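# Folding on the Bed: The Red Shirt

This page belongs to the laundry section of the house notes kept by Ritva Lehtinen. Earlier pages cover the linen closet, the hall shelves and the mending box. The subject here is shirts, and one red shirt in particular, laid out on the bed in the back bedroom.

Ritva has folded on a bed for most of her life. The apartment on Zoltow Street has no table wide enough for a shirt with both sleeves out, and the ironing board is too narrow for anything except collars and pillowcases. A bed is a good height for most people and it is soft, so buttons don't click and nothing slides off. It also has faults. The surface gives when you press on it, and a wrinkled sheet will put its own lines into whatever you are trying to smooth.

The sheet is a blue-gray one. She bought two of them in December, in the same color, and they go on the bed in turn. Red shows up well against it, and that helps in the evening when the room is dim.

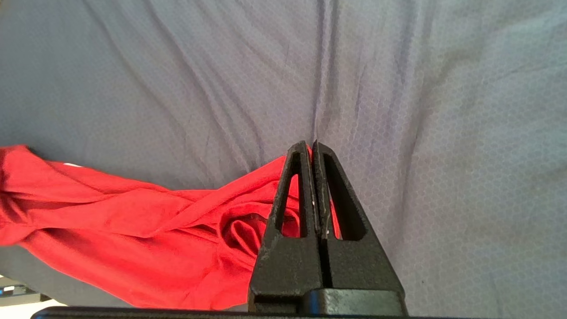
*Red cloth in a bunch on the gray-blue sheet, with a bit of white tag near its top edge.*

A shirt usually comes out of the basket twisted. The quickest way in is to look for the tag. On most shirts it sits at the back of the neck, and once you have the neck you know where the shoulders are. Some makers sew the tag into the side seam, so check before you pull. If it is in the side seam, run a finger up the seam to the armhole and go on from there.

Ritva does not shake shirts out over the bed. She says it moves the lint to the sheet. She opens them by hand, starting from the neck and working down to the hem, and turns them right side out if they need it. Ten shirts take her as long as one cup of coffee.

A note on the fabric: the red shirts in this house are cotton knit. Cotton knit stretches when you pull it by a corner, so it is better to take hold a little way in from the edge, where there is more cloth to grip. A pinch the width of two fingers is enough. Lift, let the loose part hang for a second, and lay it down again in the direction you want it to go. 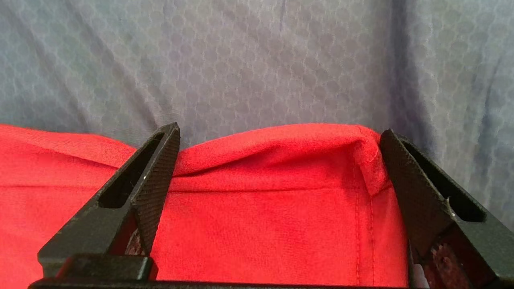
The shoulders come next. Put them level with each other before doing anything with the sleeves. If one shoulder is higher, the fold down the middle will come out crooked and the finished shirt will lean on the shelf. Sleeves can go straight across the back or be turned down along the side. Turned down makes a flatter stack. Straight across is faster. Both are used here, depending on who is folding.

For the size of the finished fold, Ritva uses the shelf. The one in the hall closet holds three stacks side by side if each shirt is folded in thirds. Folded in half, only two stacks fit, and the shirts at the back get forgotten. The closet was counted once, when it was painted, and 46 shirts came out of it. Fewer went back in.

The bed does not need to be made before folding. Push the duvet up to the head end and leave the pillows where they are. All that matters is that the near half of the mattress is clear and the fitted sheet is pulled tight at the corners. Standing at the foot is easier than standing at the side, since you can reach both sleeves without leaning.

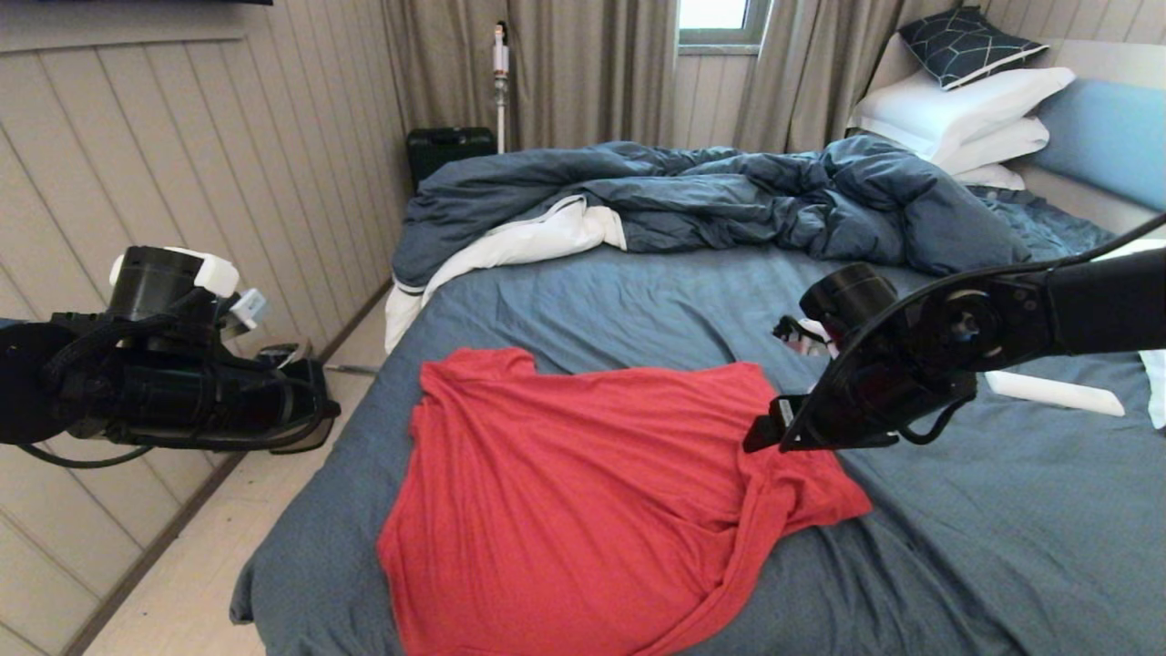
A dark duvet sheds fine lint, and it is worth keeping it well back from anything light in color. Red is forgiving. White shirts are done last, after the sheet has been brushed off with a dry hand.

Bunching along one side is the most common problem. It comes from smoothing in one direction only. Work from the center out to the left, then from the center out to the right, with the flat of the hand. If a crease will not lie down, fold the shirt so the crease falls on a fold line. It will not be seen on the shelf, and it mostly goes away when the shirt is worn.

The notes for this page were written over a couple of evenings. The pages on socks and on fitted sheets come after it. The fitted sheet page is the longer of the two, and it covers the deep corners on the guest mattress as well as the ordinary ones.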